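Cellar notebook, Tundley
Monday, 7 am
Cyprian Ostrowski

Right, the porter. I said I'd write this up before anyone else got in, so I've got a coffee and the heater on and I'm going to try to get it all down while I still remember which day was which. 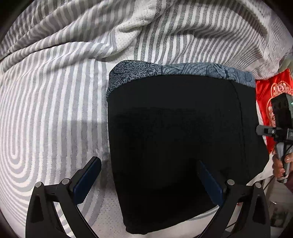

Gravity has been stuck at the same reading for three days now. I gave it a gentle rouse on the first of those and nothing much happened, apart from a bit of a burp from the airlock that got my hopes up. Maja thinks the mash ran too hot. I went back through the sheet and she may well be right, as the strike temperature got written down twice with two different numbers (my handwriting, sorry) and I can't tell you which one I believe.

It tastes lovely, mind you! Bit sweet, plenty of chocolate, none of that ashy thing we had in the first go at the Essien. If it stays where it is we could still put it out, only it would be a heavier pint than the label says and I'd want to redo the label. Trinidad has already sent the artwork off, so I'm not looking forward to that chat.

Plan for today: warm the tank up a couple of degrees, leave it alone until after lunch, take another sample. If it hasn't shifted I'll get a starter going from the fresh Skamar slurry and pitch it while it's lively. Please don't dump that slurry, it's in the little fridge, second shelf, behind the lemons.

Other bits. The Clakau pale is carbonating nicely and I'm happy with it. We got 1737 litres into the tank, a bit down on what I'd hoped for, and I think most of the loss was in the hops, which drank up far more than they did on the trial batch. Oliwia wants to try bagging them next time. I'm not keen (we did that at my last place and spent an afternoon fishing a split bag out of a valve) but I'm willing to be talked round.

Labels: 3000 came, and they're the right ones this time. 105 cases are promised for the November market and Zofia has the list of who's having what. She'd like them stacked by the roller door by the end of the week so the van can be loaded without moving everything twice.

The chiller is making that noise again. It stops if you lean on the left-hand panel.

1.40 pm. Took the sample. It's dropped, only a touch, but it's definitely dropped and I checked it with both hydrometers. Tank 7 stays at the warmer setting overnight, so hands off the controller please. I've made up the starter anyway and it's on the stir plate in the office. Maja had a taste and says less sweet than Friday. I couldn't tell any difference, but I'd just had a cheese and onion pasty.

Next reading tomorrow, first thing. Need more sample jars.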